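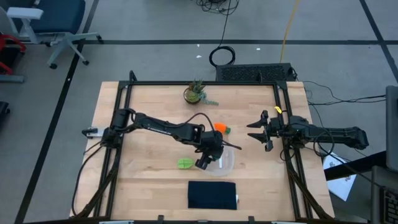 Projects > Flalari Art Supply > Progress reports > Colored pencil line

Progress report to Skivodlow Fund
Reporting period ending 10/10/24

1. Status
The 35-color student set is on schedule. The 12-color set is two weeks behind – the tin supplier changed its hinge and the new lids did not close flush. Replacement tins have been ordered from Avotiņš and are due before the next report.

2. Core formulation
Work in this period dealt with the wax-to-oil ratio. The May batch was too soft in the earth tones and left crumbs on smooth paper. The binder was adjusted and the browns and ochres were extruded again. Breakage in the drop test is now within the limit set in the grant agreement for all colors except the white, where the core still separates from the casing near the unsharpened end.

3. Lightfastness
Swatches on two papers have been under the lamp for 10 weeks. Four colors show visible fading: both pinks, the violet and the light turquoise. A replacement pigment has been found for the violet. The pinks will be sold with a lower rating printed on the barrel unless the Fund objects.

4. Casing and finish
Pindolov delivered the second lot of slats. Moisture content was acceptable and the grooves were centered. The lacquer on the darker barrels needs one more coat, which adds some 4 percent to the finishing cost.

5. Budget
Spending is under plan for materials and over plan for outside testing. We ask to move the unspent materials money to testing. No increase in the total is requested.

6. Next period
– Repeat the drop test on the white with the new glue
– Close out the lamp test and assign ratings
– Approve label text for both tins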